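Setting Up and Maintaining the Tabletop Gripper Cell
Project report, second-year automation module
Solange Pimentel
2026-09-30

1. What the project covered

Our group took over the tabletop cell in the Larness lab in April. It had been left with a loose wrist camera, worn finger pads and no written procedure for starting it up. My part of the work was the gripper end: fitting the fingers, fixing the camera in place and writing a maintenance routine that the next group can follow. Software was handled separately and is only mentioned where it affected the hardware.

2. Condition at the start

The two fingers did not meet squarely. When the gripper closed on a steel rule, the left finger touched first and pushed the rule sideways before the right one arrived. I took both fingers off and found that one mounting screw had been replaced with a shorter one, which had only caught a few turns of thread. The hole was still usable. I cleaned it, fitted a screw of the right length and tightened both sides with the Nodia torque driver.

The camera bracket had a different fault. Its lock nut was missing, so the camera tilted a little every time the arm stopped quickly. This explained why the group before us had recalibrated so often - their notes list it several times and blame the lens.

3. Setting up

The order we settled on was as follows. Power off at the wall, then check the fingers by hand for play. Check the camera bracket. Route the cable along the forearm with enough slack for a full turn of the wrist, and clip it there. Power on, home the arm and open and close the gripper eight times with nothing between the fingers. Run the camera calibration last, as anything tightened afterwards can move the view.

For the working check we used toy kitchen pieces on the dark table. The pink tray has raised edges, so the fingers must come down inside it without catching the rim. Thin items such as the toy knives are the hardest test of finger alignment, and the corn cob and the butter block show whether the opening width is set sensibly. 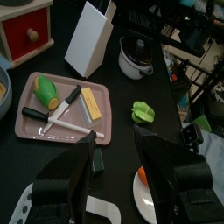
How often does the camera need to be recalibrated?
Once every 40 hours of running, and again whenever the fingers, the bracket or the camera itself have been taken off.

4. Maintenance routine

Finger pads are wiped with a dry cloth at the end of each session. After 200 grasps they are inspected for splits and shiny patches. We tried cleaning them with alcohol at first but the glue at the edges began to lift, so we stopped. Spare pads are in the Govindasamy box on the lower shelf, with the small hex keys.

The cable clips need looking at too. One cracked during our work and the cable rubbed against the forearm cover. I replaced the clip and wrapped the worn section, but the cable should be changed before long.

5. Results and problems

After the screw and lock nut were replaced, the fingers closed evenly on the rule and the camera held its position through 30 fast stops. Before the repair it had shifted within the first few.

The main problem left is the finger edges. They are flat and fairly thick, and a knife lying flush on a surface is still difficult to get hold of. Dunari sell a tapered tip that would fit the same holes, but it was outside our budget. I have put the part drawing in the project folder, along with the torque settings and a blank copy of the log sheet.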